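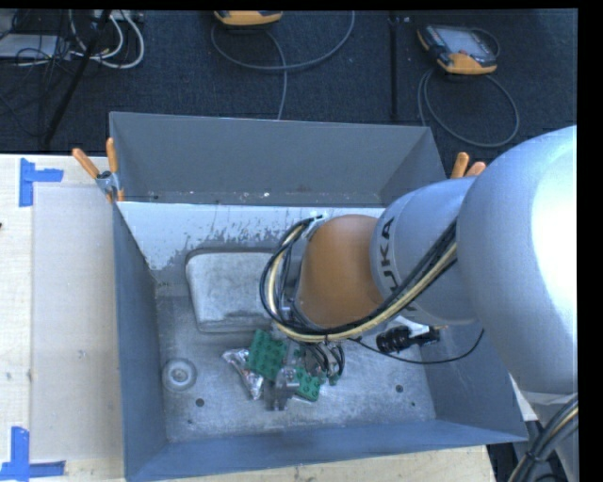
木製の天板に置かれた灰色の金属容器

投稿者:Berenice Chávez 6月

平素より本ブログをご覧いただき、誠にありがとうございます。今回は、個人蔵書の整理に関する所見を記します。

昨年より、自宅の書斎にある蔵書541冊の見直しを進めてまいりました。書架はCusar地区へ転居した折に設けたもので、奥行きが足りず、大型の図録は横に寝かせて収めざるを得ない状態が続いておりました。

整理にあたっては、まず全冊の書名と入手時期を台帳に記入いたしました。台帳の作成にはProdovの罫線ノートを用い、1冊を1行とし、備考欄には再読の有無のみを記しております。当初は分野別の配列を試みましたが、随筆と紀行の区別に迷うことが多く、最終的に著者名順に改めました。

手放すこととした80冊は、火曜日の午後に古書店Van Dusenへ持ち込みました。査定の結果、うち6冊は書き込みを理由に引き取りの対象外となり、現在も手元にございます。いずれも学生時代に用いた文法書であり、当面は保管する所存です。

なお、Draltolico叢書につきましては、第4巻が欠けたままとなっております。お譲りいただける方がおられましたら、コメント欄にてご連絡くださいますようお願い申し上げます。次回は、湿度の高い時期における和装本の保管について記す予定です。

シェア 100 コメント 6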